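Vultell Desk Arm Kit: frequently asked questions

Last updated Sunday, December 1, 2019

What comes in the kit?
The printed parts for the arm and gripper, the servos, a controller board, cables, a power supply and a bag of screws. You need your own computer and a table you can fix the base to.

Do I need a 3D printer?
No. All parts are sent ready printed. If you would like to print your own, the files are on the Osagie page and the kit is sold without plastic parts at a lower price.

How long does it take to build?
Most people finish in an afternoon. The guide by Bhavana Sastry has 40 steps, and the wrist is the slow part. Set the servo positions before you close the wrist housing -- doing it afterwards means taking it apart again.

What can it pick up?
Small, light household things such as pens, blocks, spectacle cases and empty cups. Very thin or slippery items are hard for it. We do not recommend glass.

Can I teach it a task without writing code?
Yes. The Riltano software records the arm while you guide it and plays the movement back. For a task where objects move about, you will need to record the same job many times from different starting points.

Is it loud?
The servos whine a little when they move. You can hold a conversation next to it.

One of my servos gets hot. Is that normal?
Warm is normal after a long session. If it is too hot to touch, switch off and check whether a cable is pulling on the joint.

What is the guarantee?
Servos and boards are covered for 13 months. Printed parts are replaced free if they arrive cracked. Write to Morenike Usman at the Ilton workshop with your order number.

Do you ship outside the UK?
Yes, though orders placed in November are still going out and there may be a short delay.

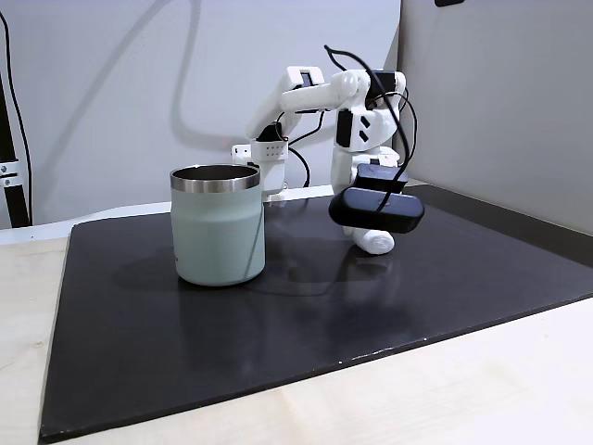 Can I run two arms from one computer?
Each arm needs its own controller board and its own USB port. Plug them in one at a time the first time you set them up, and give each a different name in the software.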